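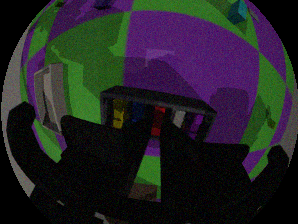
How often does the gripper on a bench cell need its zero checked? After every finger change, after every bump hard enough to trip the drive, and otherwise once for each 40 hours of running.

2022-01-26

I'm writing that down at the top because I went looking for it in this diary this morning and couldn't find it. It was in the entry for the November service, halfway down, under a note about coffee filters.

In at seven to beat the heat. The shed holds its warmth overnight at this time of year and the controller cabinet fan was already going flat out when I got there. Cleaned the filter mat on the cabinet door before doing anything else. It was grey and came away in a sheet. There is one spare mat left on the shelf. I have put more on the Warnham order.

The job today was to get the Pludovham cell and its simulated copy to agree again. The real arm had its finger pads changed before the break and whoever did it (me) didn't carry the new pad thickness across to the model. So the copy has been closing its fingers to the old width and all the practice runs since then have been done against a gripper that no longer exists. It isn't a big difference, but the blocks are small and the tray has a raised rim, and a small difference is enough to clip the rim on the way in.

Started on the real one. Order I did it in, so I can do it the same way next time:

- Arm to park, brake on, air off, tag on the isolator.
- Pads off, faces wiped with isopropyl, both finger faces checked for burrs with a fingernail. Found one on the left, took it off with the fine stone.
- Pads back on, screws snugged by hand and then torqued in two passes.
- Air off, power on, fingers closed slowly on nothing, encoder reading noted.
- Closed again on the 10 mm gauge block, reading noted.
- Same again after a warm-up of 28 cycles.

The warm-up reading had drifted from the cold one, the same direction as in November but less. I put the smaller drift down to the warm shed. The grease is already soft before the motor does any work. I used the warm figure for the offset, as the cell never does anything useful cold.

One of the screws on the right finger has a head that's nearly rounded. It held its torque today but I wouldn't want to take it out a third time. Looked for another in the Sepúlveda kit and the drawer label says it's there and the drawer says it isn't. Used the old one with a dab of the weak threadlocker. Replacement to come. I've put a bit of yellow tape on the gripper housing so it doesn't get forgotten.

Then the model. Changed the pad thickness in the gripper file, changed the closing limit to suit, and reloaded. First reload threw an error about a missing parent link, which was my own typing. Second reload was fine.

The wrist view takes a bit of getting used to again after a few weeks away from it. The lens model is very wide, so the walls curl right around the view, and the two black fingers fill most of the lower half. I still have the purple and green panels on the walls in this version. They are ugly to sit in front of for a whole day but the tray stands out well enough against them and I can't be bothered making another set until the lens is settled. The grain is on as well, at the setting we agreed on at Hilham.

What I wanted from the wrist view was the tray sitting just above and between the fingertips with a strip of background showing down the gap, and that's what it gives me now. Row of blocks reads yellow, dark blue, red, pale grey, purple from left to right, which matches the loading sheet. The dark blue one is partly lost in shadow. If the detection has trouble with any of them I expect it will be that one, and I'd sooner lift the light a little than repaint the block. Left it alone for today. One change at a time or I never know which one did it.

Checked the camera mount numbers while I was in there. The real bracket was shimmed last year and the shim is in the model, but it had been entered on the wrong axis. I can't see that it has ever caused any harm, but it would explain why the fingertips never quite lined up when I laid one view over the other. Moved it to the right axis. Overlay is better. The left finger lines up nicely to the tip and the right one is still out by a hair, and I'm inclined to blame the real finger for that and not the model. There was a bump on that side in November, when the arm put itself down on the fixture plate with the fingers open. I checked it for straightness back then, with a square against the inside face, but I didn't check the outside.

Lunch late. Ate it in the ute with the air con on.

After lunch I ran the copy through its practice set. The set is 1,000 picks from random tray positions and takes most of the afternoon with the lens model on. I could run it without the lens and have it over in no time, but then it isn't testing the thing I changed. Used the wait to do the jobs on the real cell that need doing anyway:

- Emptied the water trap on the air line. More in it than I like. The drain on the compressor is manual and I don't think anyone opened it over the break.
- Went along the dress pack from the base to the wrist. There's a shiny patch on the outer sleeve where it rubs on the elbow casting. Turned the sleeve a quarter turn and moved the clip up one hole.
- Wiped the light curtain lenses, both sides, and did the stick test at the top, middle and bottom. Stopped each time.
- Pressed both e-stops. The one by the door is stiff to reset. Puffed some graphite in, a bit better. Put it on the list.
- Vacuumed the fixture plate and under it. Found a dowel pin I had given up on.
- Backed up the controller to the laptop and to the stick in the cabinet door.

The battery on the controller board is due this year. It's a ten minute job with the power on and a very long one if somebody does it with the power off, as all the joint references go. I have written POWER ON on the battery packet in marker. The packet is taped to the inside of the cabinet.

Practice set finished a bit after four. Went through the misses. Most were the fingers touching the tray rim on the way down when the tray was turned well over to one side, and they all had the same look about them: the approach comes straight down when it should lean a few degrees to clear. That's a path problem and has nothing to do with the pads. A few were plain drops where the block was held too near its top edge. I'd like to see what the grip height is set to before I say anything about those. There were none of the short closes we had before the break, where the fingers thought they had a block and didn't. So the pad figure was worth fixing, whatever else is going on.

Haven't let the real arm near the tray yet. I ran it dry over the fixture at slow speed, once through the whole path with the tray lifted out, and listened. Joint five has a light tick at the same place each turn. I held the long screwdriver against the casing and my ear to the handle, and it's on the belt side. The belt tension was low when I measured it with the phone app by plucking it, so that may be all it is. Didn't have the thin spanner with me to adjust it - it went to Hilham with the other arm and hasn't come home. I rang and they'll put it in the courier bag.

So, as I leave it: air off, isolator tagged, tray on the bench under the cloth, new offset saved in slot two with the old one still in slot one. Model saved under today's name, old one kept.

To do next:

- Belt on joint five, once the spanner is back.
- Screw, right finger.
- Square on the outside face of the right finger.
- Lean on the approach. Try it in the copy first.
- Grip height, find out what it is and who set it.
- Compressor drain, ask Warnham what a timer one costs.
- Shift the service interval to the front page of this diary and leave it there.

Locked up at half past five. Still hot out.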